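From: Shakuntala Semwal
To: pralaletti-users
Subject: Re: [pralaletti-users] wrist view mask and plate stacks
Date: March, 16:20

Giorgia Fiore wrote:
> We moved the shelf picking task over to Pralaletti 5 and the planner
> now rejects most of the grasps on the plate stacks. The log says
> "target in collision with tool". Nothing was changed in the arm
> description. Fulvio thinks it is the depth filter. Is there a setting
> we have missed, or should we go back to the old release?
>
> Giorgia

Hello Giorgia,

No need to go back. I had the same message on our arm at Undurstead and it wasn't the depth filter.

The self mask in the new release is built from the finger model in the arm description. The old one used a fixed region that you drew by hand, and most of us drew it too big. If your fingers have tape on them, they are wider than the model says. The mask then leaves a thin rim of tape unmasked, the rim goes into the point cloud, and the planner sees an obstacle right at the fingertips. Every grasp that closes on something thin will fail the check.

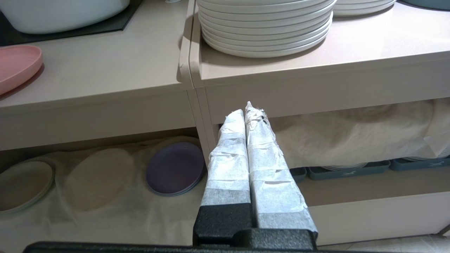 Set tool_mask_padding to 5 (it is in millimetres) and restart the perception node. Reloading the file is not enough, as the mask is only built at start-up. If the tape is torn at the tips, measure to the highest loose bit and not to the finger underneath.

There is a second problem you may run into after that. The segmenter likes to merge a stack of plates into one object, and with white plates on or near white cloth it can take the cloth as well. Ginevra Grasso sent a patch for this, number 42 in the tracker. It splits on rim edges before it looks at colour. I have been running it with min_rim_gap at 2 and it separates white stacks well enough to plan on. Pale plates leaning at the back of a shelf are still poor. I don't have a fix for those.

Please don't turn off the collision check to get round the first one. Vittoria Marino tried that in the Donati branch and the arm went into the shelf rail.

If padding doesn't help, send me the planner log and one cloud saved just before the rejection, with the mask overlay on. Fulvio can save both from the Gurnent viewer, under Export.

Regards,
Shakuntala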